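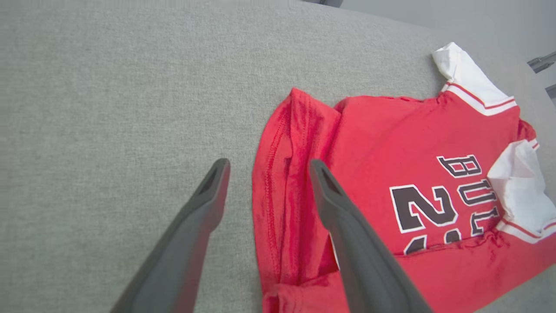 Sweat smell lives in the fibers, so more detergent just gives it company. Fill a sink with cool water, add up to 2 cups of white vinegar, and turn everything inside out. A red jersey with white trim gets its own sink, unless you like pink. Leave it 15 minutes.

Drain, then wash cold on the short cycle. Skip fabric softener - it coats the cloth and keeps the funk in. 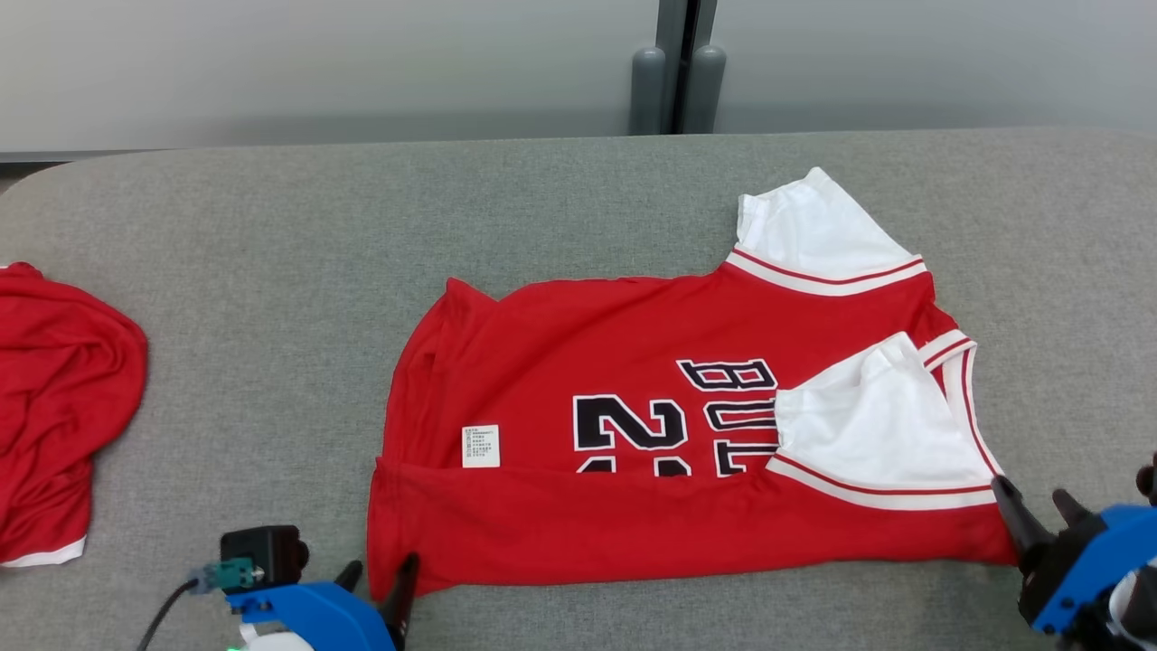
Hang to dry. The dryer cracks lettering, and then you own a rag.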